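¿Por qué el vidrio deja pasar la luz?

Hola, soy Benito Sotomayor y hoy vamos a hablar del vidrio. Lo miramos cada día, pero casi siempre miramos a través de él.

El vidrio se hace con arena. Sí, arena, parecida a la de la playa! Se mezcla con otros polvos y se mete en un horno muy caliente, hasta que se vuelve líquida como la miel. Después se enfría y se pone dura.
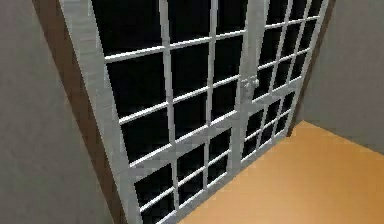

La luz puede cruzar el vidrio casi entera. Una parte pequeña rebota - por eso de noche, con la lámpara encendida, te ves en la ventana como en un espejo.

Hace muchos años era difícil fabricar vidrios grandes. La gente juntaba 3 o más trozos pequeños con tiras de plomo o de madera.

Prueba esto en tu casa: pon una linterna delante de la ventana, primero de día y luego de noche. ¿Cuándo ves mejor el reflejo?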